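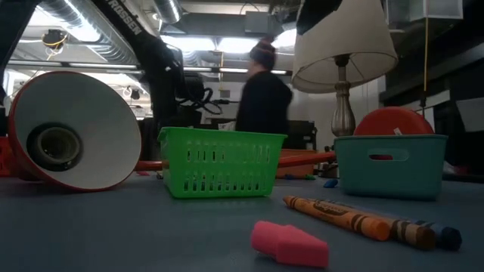

先写灯，趁还没忘。

红色那盏台灯，带关节臂的，灯泡拧下来了。去年搬家我就是灯泡留在上面直接塞箱子的，到了新地方箱子一晃，哗啦哗啦响，心就凉了半截。玻璃渣捡了一晚上，地毯里过了一个月还能踩到。所以这回第一件事，拧灯泡。等它凉透，断电，拧，用厨房纸裹两层，放进原来的灯泡小纸盒。纸盒没有的话蛋盒也行，剪一格下来刚好。

灯躺倒放着，臂放开。本来想折起来的，折到一半想起来关节那个螺丝去年就有点松，先不动它，免得又要找六角扳手。六角扳手在哪我也不知道。上次见到它是在 Sekska 那个书架的说明书袋子里，书架已经送人了，扳手大概也跟着走了。

白灯罩那盏比较麻烦。布的大鼓形灯罩，占地方，又不能压，压了就有印子，熨不平的，别问我怎么知道。里面那圈铁丝架也娇气，歪一点装回去就永远是歪的。我想的办法是罩子朝上敞口，里面塞软的东西，袜子啊围巾啊。围巾好一点，袜子会漏。底座是亮面的，怕划，拿旧T恤包。电线别缠在底座上，缠久了会有一道一道的弯，到了新家怎么捋都捋不直。松松绕个圈，用扎带，没扎带就用头绳。

好，灯就这样。

接下来是筐。筐的事我要多说几句，上一篇有人问塑料筐搬家到底有没有用，是不是不如直接用纸箱。我的答案是看东西。书，纸箱。衣服，袋子。零零碎碎的，就是那种你说不出属于哪一类、平时散在桌面和抽屉里的，一定用筐。纸箱一封，你三个月都不会打开它。筐是敞着的，你每天走过都看见，每天都心烦，过不了几天就收好了。

绿色那只带镂空的我最喜欢，轻，一只手指头勾着就走，上大下小，不用的时候几只能叠在一起。缺点也很明显，小东西会从缝里掉。回形针、图钉、那种很小的橡皮头，放进去等于没放。我试过在底下垫一张纸，纸会翘起来。后来剪了一块抽屉垫，刚好，不滑。抽屉垫是 Favness 买的，一卷很长，用到现在还剩大半卷，颜色丑，垫在底下反正也看不到。

青色那只是实心壁的，前面有个长条的提手孔。适合放重一点的、圆滚滚会跑的东西。它没有缝，积灰，每隔一阵要拿湿布抹一圈，角落要用棉签。绿的反而不积灰，冲一下水就好了。所以厨房我用镂空的，书桌用实心的，浴室镂空，阳台随便。

粉红那只颜色不太好描述，说红也行说粉也行，我妈说是西瓜色。西瓜就西瓜吧。

然后就是最磨人的部分，文具。

蜡笔。小孩的，其实一半是我的。橙色，棕色，深蓝，这几根是最后还没归位的，橙色那根尖头还好好的，说明平时没人画橙子。蜡笔外面那层纸我是舍不得撕的，小孩是见一根撕一根，撕完满手都是颜色，再去摸沙发。现在的规矩是撕了纸的归他，没撕的归我，各放各的。他同意的很勉强。

蜡笔不要跟橡皮放一起！重要。橡皮会吃颜色，尤其那种亮粉色的，一头斜下去的楔形大橡皮，跟深色蜡笔关在一个盒子里过个夏天，拿出来就花了，再去擦铅笔字，越擦越脏。我毁过一块，是从小学同学那里换来的，心疼到现在。橡皮单独放，小密封袋，或者干脆就放笔筒底下。也别挨着塑料尺，会粘，粘住了撕下来尺上一块疤。

哦还有，蜡笔别放窗台。去年夏天放了一盒在1405那间的窗台上（就是上一个租的房子，西晒，晒到怀疑人生），下午回来一盒变成一块。用刮刀刮了很久，窗台上到现在应该还有一道紫的。房东没说，我也没说。

桌面我这次的做法是全部先摊出来。以前是一个抽屉一个抽屉收，收完一个很有成就感，收到第三个发现跟第一个里的东西是重的，又要倒回去。摊开来难看，真的难看，但是你一眼能看见自己有多少重复的东西。剪刀、卷尺、充电头。胶带最夸张，每次找不到就买，每次买完就找到。

摊开之后别急着分类。先把大的放走，灯啊什么的先靠一边，剩下的地方才够用。再把筐摆上去，空着摆，摆成一圈或者一排，看你桌子什么形状。然后手里拿到什么就往里扔，不想，不犹豫，犹豫超过2秒的放到旁边一堆，最后再处理。旁边那一堆最后永远是最大的一堆，这个我还没有解决办法。

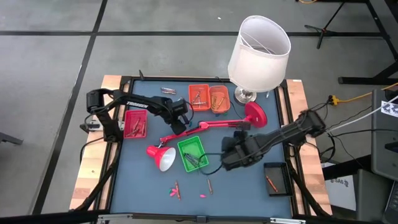

Yufang Jiang：我觉得你筐用太多了，最后变成筐在占地方。我家以前也是这样，每样东西一只筐，后来发现半空的筐最浪费。现在我只留大的，小东西装自封袋再往大筐里放，竖着插，像插档案那样，找起来一翻就到。灯我也不拆灯泡，现在的灯泡都是塑料壳的了，没那么容易碎，你试试。

嗯，竖着插这个我要学。自封袋我家一大包，一直拿来冻饺子，没想到可以这样用。今晚就试。

灯泡那条我还是保留意见，被玻璃扎过的人没有办法讲道理。不过她说的半空的筐我认，我回头看了一圈，确实，有只筐里面就躺着一包湿巾和一只不知道哪里来的轮子。轮子什么轮子啊，椅子上的？椅子都好好的。先留着。你看，就是这样东西才会越来越多的。

接着说标签。我以前是打印标签贴，很整齐，贴完两个礼拜内容就变了，标签还写着“电池”，里面是创可贴。现在用纸胶带，手写，写得丑也没关系，撕了再写。纸胶带贴在塑料筐上不留胶，这个我试过好几个牌子，基本都可以。镂空的筐没地方贴，就贴在边沿上，或者吊一个小纸牌。吊纸牌会被猫玩。我没有猫，我姐有，她来住的那几天纸牌全军覆没，连绳子都找不到，我怀疑是吃了，观察了两天，猫没事。

不要写太细。“杂物”也可以写，不丢人。我有一只就叫“待会儿”，东西丢进去，周期性清一次。清的时候会发现一半可以扔，当时不舍得扔的，过几个星期看一眼就舍得了。

收据和说明书单独说一句，很多人（我）会把灯的说明书留十年。留它干嘛，就一个开关。拍个照，扔。只留有保修的。我翻出来一张 Sæther 的保修卡，是一个早就坏掉的电水壶的，水壶都没了，卡还在，还很新，夹在透明文件袋里，保存得比我的毕业证都好。

预算的话，这次一共花了200，主要是筐和抽屉垫，还有一点扎带。筐不要买贵的，真的，就是塑料。挑的时候看两件事，一个是边沿够不够厚，薄的提起来会往里弯，东西重一点就感觉要断；一个是能不能叠，上大下小的都能叠，直上直下的就不一定。颜色随便挑，挑不同色有个好处，跟小孩说“放绿的里面”比说“放文具的里面”有用一百倍。他不管什么叫文具，绿色他是知道的。

有人要问那透明的呢。透明的好看在店里。拿回家装满了，什么都看得见，等于没收。

Gonivcombe 那边的二手集市三月还有一次，我打算把多出来的东西拿过去，上回去得太晚，好的位子都没了，挨着一个卖花盆的，一整天就看他卖花盆。最后我没卖掉什么，还买了一只花盆回来。没有植物，现在装晾衣夹。也算收纳吧。

还没弄完的，列一下免得我自己忘：

红灯买个灯泡，要记得带旧的去比口径，上次凭印像买，大了。
关节螺丝，先找扳手。
白灯罩用粘毛滚筒滚一遍，不要用湿布。
青色筐擦一擦角落。
蜡笔归位，橡皮另放！
那只轮子。

写到这里下午2点了，锅里还有汤，先去关火。晚一点上来回留言，问垫子型号的那位我看到了，包装纸应该还没扔，我去“待会儿”里面翻翻。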